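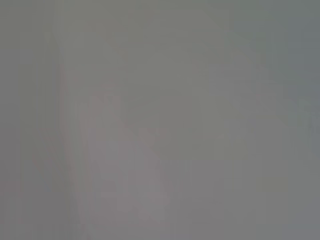
4. First set-up

Do this once, before the first proper brew. Takes one go, don't skip the rinse. If your Ekance came from the Bandport shop already set up (green sticker under the tank) go straight to section 5.

4.1 Rinse and fill

1. Take the tape off the lid, drip tray and tank. Three bits. The one under the tray gets missed.
2. Wash the tank in warm water, drop of washing-up liquid. Not the dishwasher.
3. Fill with cold tap water to the MAX line. Hard water area – use a filter jug if you have one.
4. Push the tank down till it clicks. No click, no pump.
5. Plug in. Switch at the back, then the round button on the front. Light blinks while it warms up, goes steady when ready.
6. Put a big jug under the spout and run three full rinses with no coffee in. Tip the water away.

CAUTION: spout and metal parts get very hot. Keep hands clear till the light goes off.

Note: first rinse can look cloudy or smell a bit of rubber. Carry on. If the third one still smells, run another tank through.

4.2 Water hardness

Dip the test strip for one second, shake it, wait 60 seconds, match it to the card. Then hold the round button and turn the dial to 1 (soft), 2 (medium) or 3 (hard). Let go. Two beeps means saved. One long beep, start again.

Leave it on 2 if you've lost the strip. The descale light will come on a bit early in soft areas, no harm done.

4.3 Beans

Whole beans only in the hopper. No ground coffee, no flavoured or sugar-coated beans – they gum up the burrs and the repair isn't covered. Keep the rest of the bag shut and out of the sun. Not in the fridge.

Weigh or measure out what you need for the day and leave the hopper empty overnight. Old beans left in their go stale and oily. 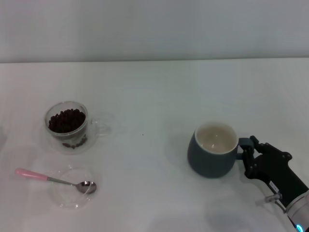 4.4 Setting the grind

1. Start with the collar at the middle mark.
2. Turn the collar ONLY while the grinder is running. Forcing it when stopped can crack the ring.
3. One notch at a time. Make a cup, taste, then move again.
4. Sour and thin – go finer. Bitter, or only dripping out – go coarser.
5. Write your notch on the inside of the back cover. You will forget it.

Note: the first cup after a change still has some of the old grind in it. Throw it or drink it, but dont judge by it.

4.5 If something's wrong

E1 – tank not seated. Lift, push down, listen for the click.
E2 – hopper empty or lid open.
E4 – too hot. Switch off at the back, leave it 60 minutes, try again.
E7 – grinder jammed. Unplug first. Empty the hopper and look for a stone. Never put fingers in.

Any other code, ring the help line and ask for Umesh Chauhan or Zsófia Vincze. Have the serial number ready, it's on the plate under the drip tray.

Section 4 revised Jun 18, 2025. Burr change at 3,000 cups, see section 9.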